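The Gripper That Would Not Let Go

When I met Zofia Bielecka at the Lorwood test room, she had a thick notebook with her, and she opened it before I could ask the first question. "I wrote everything down from the first day," she said. "If I don't write, later I remember only the nice version."

The work at Lorwood is easy to explain and hard to do. A robot arm must operate a task board with push buttons, switches, a knob and test leads, and it must do this many times without help. In June the arm began to fail. It reached a part, closed on it, finished the movement, and then did not open. At cycle 513 it pulled at the board with the fingers still shut, until the force limit stopped the arm.

"The limit did its job, I am glad about this," Bielecka said. "But the limit was set by us quite high, and I was standing near. My hand was maybe not in danger. I did not like the word maybe."

She stopped the tests the same afternoon. The first idea was the fingers themselves, so the team changed the finger pads and ran the program again. After 126 cycles the same fault came back. The second idea was the program, and for this they called Konrad Wilczyńska, who read the log line by line during two evenings.

"In the log there was no fault at all," he told me. "The program sent the open command, and the controller answered that the gripper is open. So for the robot everything was fine. It was a very polite lie." 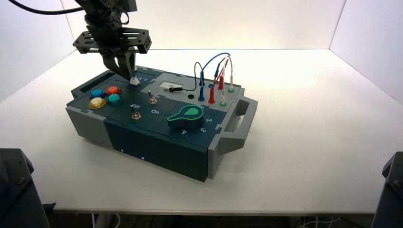
Tadeusz Walczak was the one who did not believe the answer from the controller, and he said that a message is only a message until somebody compares it with the position of the fingers. He asked for the position values to be saved next to every command. With both columns on one page, the problem was visible in a few minutes. The controller reported "open" when it received the command, and it did not wait for the movement.

The reason why the fingers did not move was a worn connector in the gripper line. When the wrist turned far to one side, the contact was lost for a moment, and if the open command came in that moment, it was gone. Of 2401 recorded commands, 235 were sent with the wrist in this bad position. Most of them still arrived, and this is why the fault looked so random.

I asked Bielecka what was changed. The connector was replaced and the cable got a new path with more slack. The program now reads the finger position after each command, and if the value is wrong, the arm stays where it is and waits for a person. The force limit is lower too.

"It makes the tests slower, and Konrad complains," she said. "He can complain. I still want to check the old logs from the spring, there are some stops in them which we called operator error. I was the operator."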